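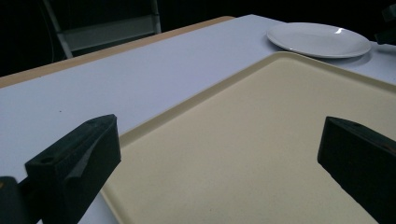 Tray and plate: bench notes, August

Continuing the tableware handling notes from the Bedberg bench. Two pieces on the table this session, the beige rectangular tray and the round white plate. Everything else went back on the shelf. Lights kept low, same as the earlier sets, so that the entries stay comparable.

Weights, bench scale, pieces clean and dry:
tray 1555 g
plate 400 g

The tray is heavier than I had written down in the Bramwell list. I reweighed it and got the same figure, so the list is wrong and needs correcting. The plate matches.

Layout. Tray first, left of center on the white board, long enough that it decides where everything else goes. Plate to the right of it. Gap between tray rim and plate rim was set at 70 mm to begin with and then reduced in steps until the two were nearly touching. With the plate that close, the tray has to come off first. Lifting the plate first means working over the tray rim, and the hand on that side runs out of room.

Tray rim: low, sloped on the inside, rounded at the corners. Easy to see even in poor light, as the slope comes out brighter than the flat. The flat is plain with a fine speckle and gives nothing to judge distance by. I would put a strip of tape in the middle of it for the next set, removable, 10 minutes' work.

Plate rim: shallow. The usable part is the outer edge, and the underside curves in just beneath it. Two contact points on opposite sides hold better than two on the same half. Keep both at the same height before closing – if one side is lower the plate tips toward it.

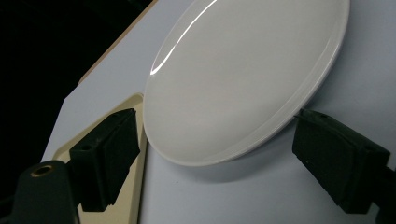
Does the plate need a mat under it on the white board?
Leave it off for now. A mat raises the rim a little and makes the side contact easier, but the sets in folder 2057 were all done on the bare board and a change of surface in the middle would spoil the comparison. If we want the mat, start a new folder.

Sequence as written up on the Bruduvum sheet, with my changes:

1. Wipe the board, then the undersides of both pieces. Grit under the plate shows up as a scrape when it slides.
2. Tray down, square to the board by eye.
3. Plate down to the right. Check how much of it is over the board border. A small overlap is acceptable; write it down.
4. Approach the tray at the near left corner, the plate at its near edge. Left side and right side can go together if the gap allows.
5. Put both back to their start positions before changing anything else.

Step 3 is new. The old sheet says only "plate on board", and two of us read that differently.
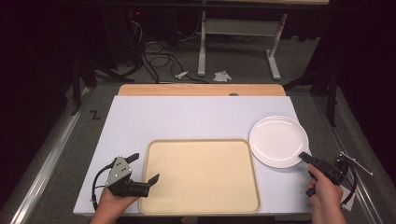
Tray and plate side by side on the board, both sides at the near edge.

Still open:
– Correct the tray weight in the Bramwell list.
– Mark plate position on the board in pencil. The overlap at the right border is too easy to get wrong by eye.
– Pick up the paper on the floor behind the table, and get the cables back there tied up.
– Ask Brullasov whether the second tray is the same size. If the corners have a different radius the corner approach in step 4 will have to be redone.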